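Trevden Residents' Board > Odds & Sods > Who has the key to the allotment gate?

mossandgravel wrote:
The padlock on the bottom gate has been changed again. I have 36 keys in a biscuit tin and not one of them fits. Is there a sensible way of keeping keys, or do we all just have a tin?

potting_shed_dave wrote:
We all have a tin. Mine has a key to a caravan we sold before the children were born. My wife says throw it out. I say you never know.

Etuvley wrote:
You do know. You sold the caravan. Get plain split rings and a metal tag, one ring per door, and write the door on the tag. I did ours in May and haven't stood swearing in the porch since.

lowtide5 wrote:
Split rings are the work of the devil. I've broken two nails and a butter knife. Carabiner, every time.

Etuvley wrote:
Carabiners come undone in your coat and then you're feeling about in the lining at the bus stop. Rings, flat tag, done.

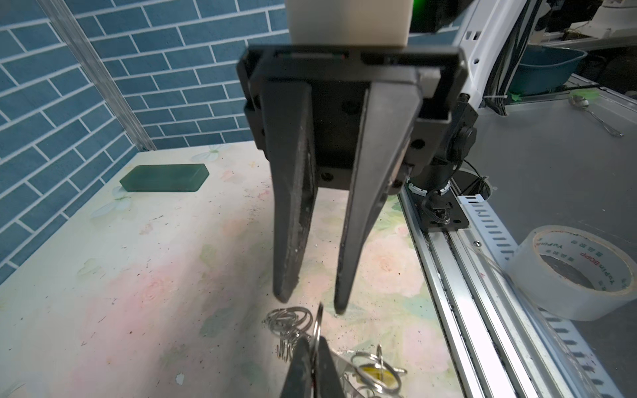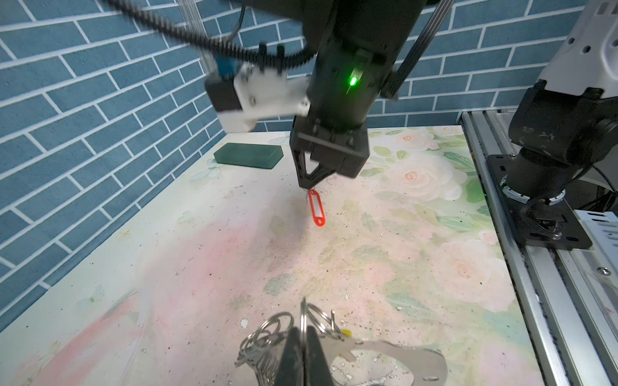
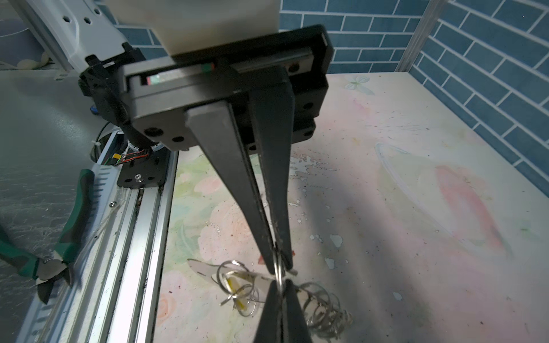
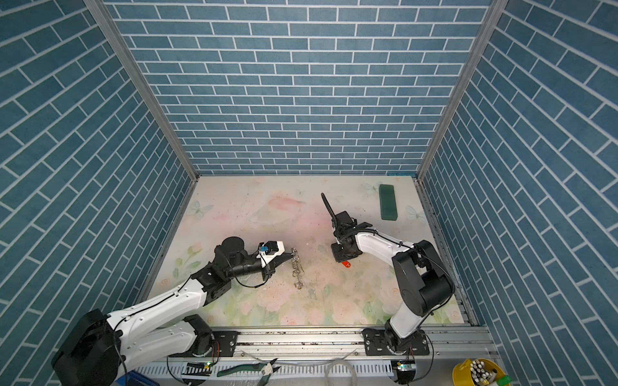
Odds & Sods: Keys, locks and gates

mossandgravel wrote:
Fine, but what do you write on the tag? If I put "allotment" and drop it, some stranger gets my leeks.

lowtide5 wrote:
They'd be welcome to your leeks, I've seen them.

Etuvley wrote:
Use a code. Ours are numbered and the list lives in a kitchen drawer. Number 11 is the side door.

potting_shed_dave wrote:
So now we know number 11 is the side door.

Etuvley wrote:
I'll be renumbering tonight, thanks.

Drodance wrote:
Coloured caps are easier than numbers. Red for front, green for back. My mother managed with them for years and she couldn't find her glasses, never mind a list.

lowtide5 wrote:
And when the caps split? Mine all went within a winter. I've now got a bunch of keys wearing little plastic collars.

Drodance wrote:
Buy better caps.

mossandgravel wrote:
Going back to the gate, if I may. I asked at Krūmiņa on the corner, where they cut keys, and they won't copy anything without the original in hand. Reasonable, but it leaves me outside with a wheelbarrow.

potting_shed_dave wrote:
Gate's not locked. The padlock is only hung through the hasp. Has been all week.

mossandgravel wrote:
I see. Does anyone want a tin?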